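7/23/18

Up at half five and out on the allotment before it got hot. The water butt is down to the last few inches. I used the can on the beans and the courgettes and left the potatoes to manage. The first lot, the Flonadach, are ready to lift and I got a bucketful from the end of the row. Small, but clean, with hardly any slug damage. I suppose the slugs have had as bad a summer as the grass has.

The onions have stopped growing and the necks are going over, so I bent the rest down and will leave them until the weekend. Last year I pulled them too soon and half were soft by November.

Walked home the long way by the Clastham road to look at the shed the nursery is selling off. They want 195 for it, which is fair, but there is no floor in it and I would have to move it myself. Said I would think about it.

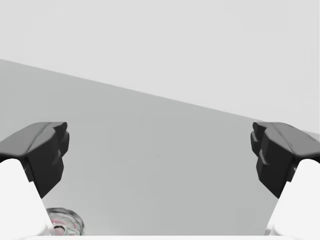
Is it worth keeping the old shed going for another winter? The roof felt would have to be done again and the door needs a new bottom rail, but the frame is sound and the materials would cost far less than 195, so I shall mend it and leave the nursery's one alone.

Bread and cheese for lunch with the first two tomatoes, the Zulu, which have come up nearly black at the shoulders. Good flavour, thick skins. I wouldn't grow more than a couple of plants of them. The ordinary reds are still green and have blossom end rot on the bottom truss, my own fault for missing three days' watering when I was at Benberg.

It was 34 degrees on the thermometer by the back door at two o'clock. Shut the curtains on that side and did the ironing in the kitchen, a stupid thing to do in this weather, but the basket was full. Listened to the cricket. Slept in the chair for a bit.
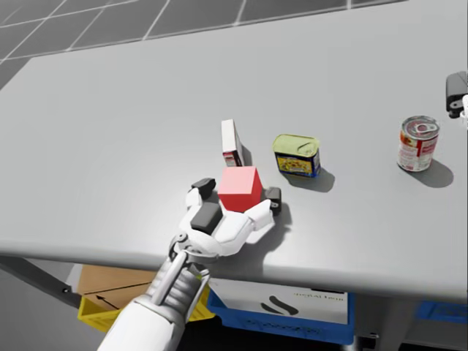 Went back up in the evening once the sun was off the plot. Topped up the can from the standpipe, where there was a queue, and everyone was talking about a hosepipe ban. I hope it holds off until the beans are done. Picked 2 lb of blackcurrants from the bush by the path, the last it will give, and tied up the dahlias with the green string. The leeks look thin. I should have put them in deeper.

Topped and tailed the currants on the back step until the light went. Jam tomorrow if it is cooler, otherwise they can go in the freezer. Need sugar and lids. Must also ring about the boiler.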